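# Capítulo 4
## Afinal, o que é que estamos a medir?

Confesso que este é o capítulo que mais gozo me deu escrever (e o que mais vezes deitei fora). Nos três anteriores andámos à volta de quem entra num ensaio clínico, de como se faz a aleatorização e de quem deve ficar sem saber o que cada doente está a tomar. Falta a pergunta que os meus alunos costumam deixar para o fim, quando o protocolo já está quase fechado e toda a gente quer ir almoçar: que resultado vamos medir, e quando?

Chamamos a isso o **desfecho** do ensaio. A palavra parece inofensiva. Mas foi por causa dela que passei boa parte de um mês de outubro fechada numa sala com o Mitiku Tufa, a discutir se «melhorar» significava andar mais depressa ou cair menos vezes. O estudo chamava-se Dorora, tinha 1066 participantes e um medicamento que prometia bastante. Eu defendia a velocidade da marcha, que se mede com um cronómetro e um corredor. O Mitiku defendia as quedas, que dão uma trabalheira enorme a registar – há diários que se perdem, há quem tenha vergonha de contar que caiu, há filhos que só telefonam na semana seguinte.
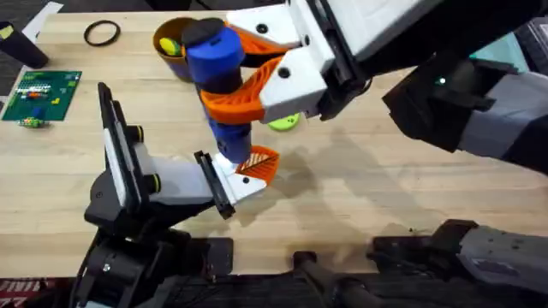 Ele tinha razão, e custou-me admitir! Um doente que ganha uns segundos a percorrer o corredor do hospital pode não notar diferença nenhuma em casa. Já quem deixa de cair volta a ir sozinho à mercearia. A velocidade da marcha era, no nosso caso, um **desfecho substituto**: uma medida que usamos no lugar daquilo que realmente importa ao doente, na esperança de que as duas coisas caminhem juntas. Às vezes caminham. Outras vezes separam-se logo na primeira esquina, e ficamos com um resultado bonito numa tabela e muito pouco para dizer na consulta.

Convém fixar já o vocabulário, que vai aparecer em todas as secções:

- **Desfecho primário**: aquele que serve de base ao cálculo do tamanho da amostra e à conclusão principal.
- **Desfechos secundários**: os restantes que o protocolo prevê, interpretados com mais cautela.
- **Desfecho composto**: vários acontecimentos juntos num só, por exemplo morte, internamento ou enfarte.
- **Desfecho relatado pelo doente**: dor, cansaço, sono, tudo aquilo que só a própria pessoa nos pode contar.

O composto merece uma palavrinha antes de lá chegarmos (secção 4.3). É muito tentador, porque mais acontecimentos dão mais poder estatístico com a mesma amostra. Imaginem, porém, que em 100 acontecimentos registados 73 são internamentos curtos e os outros se repartem entre enfartes e mortes. Se o tratamento só mexer nos internamentos, o composto desce na mesma, e um leitor apressado fica convencido de que se salvaram vidas. Quando dou esta aula, escrevo os números no quadro e espero. Há sempre alguém que franze a testa, e é aí que a conversa começa. 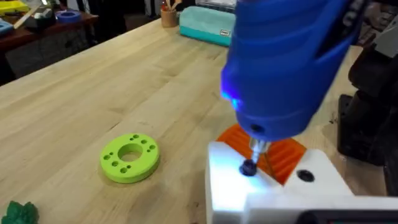 *Figura 4.1 – Aparafusadora elétrica azul, com a ponta encaixada num parafuso de um bloco branco.*

Depois há a questão do tempo. Medir aos 30 dias ou ao fim de um ano pode contar duas histórias bem diferentes sobre o mesmo medicamento. A Tamsin Sheehan, com quem escrevi os exercícios deste capítulo, insiste em que os alunos desenhem a curva que esperam encontrar antes de escolherem a data da avaliação. Parece coisa de escola primária (eu própria resmunguei quando ela mo propôs), mas experimentem: peguem numa folha, ponham o tempo no eixo horizontal e tentem decidir onde é que os dois grupos se afastam. Se não conseguirem, voltem à fisiopatologia da doença antes de avançarem no protocolo.

Na secção 4.1 vamos pegar no protocolo do Dorora, tal como estava na primeira versão, e procurar o que lá falta. Leiam-no com um lápis na mão e sublinhem todos os verbos vagos: «melhorar», «estabilizar», «responder». Ao lado de cada um, escrevam com que instrumento o mediriam, em que momento e quem faria a medição. Guardem essa folha, que vamos precisar dela outra vez na secção 4.5, quando falarmos de dados em falta.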